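## 4. Preparing the Tiria sorting table

Read this section before the first shift with the arm. It is written for the packers at Hofstetter who sorted by hand until now and who will share the table with Tiria. Your work changes from placing every item to preparing the table and checking the result.

1. Press the stop button and wait until the status lamp is white.
2. Cover the table with brown paper and pull it flat.
3. Lay the blue tape by hand to make the fields.

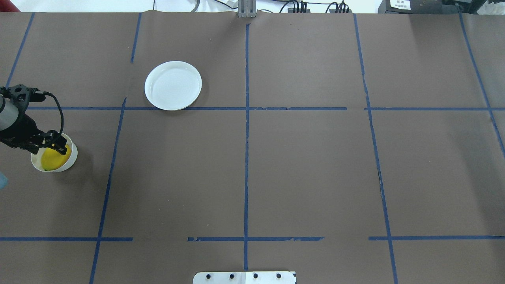

Each shift has one table keeper, and only this person gives items to the arm. The keeper may not be changed in the middle of a round. Start with one bowl and one plate, and leave the plate empty. Use a single item for the first round, such as the yellow one in the bowl under the gripper.

**Caution:** Keep your hands outside the tape when the lamp is green. The arm does not wait for you.

4. Open Sirkus on the table screen and choose *Wrist view*.
5. Move the arm to the rest position with the *Home* key.

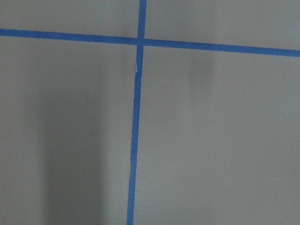

6. Wait 20 seconds. Sirkus saves the view under the number of the shift.
7. Repeat steps 5 and 6 until you have three saved views.
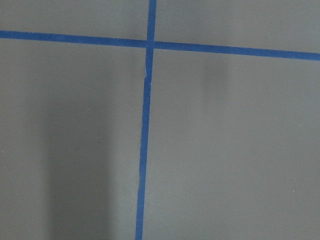

8. Compare the views on the screen. If a line has moved between them, press *Discard* and begin again from step 5.

**Note:** The check takes about 14 minutes in the first week. This is paid working time - please do not do it in your break.

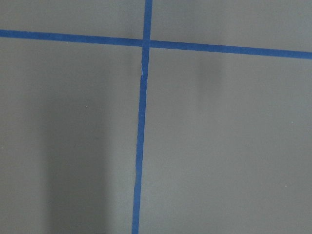

*Wrist view: crossing of two blue tape lines.*

9. Sign the shift sheet and set the speed to 90. New keepers stay at this value during all of February.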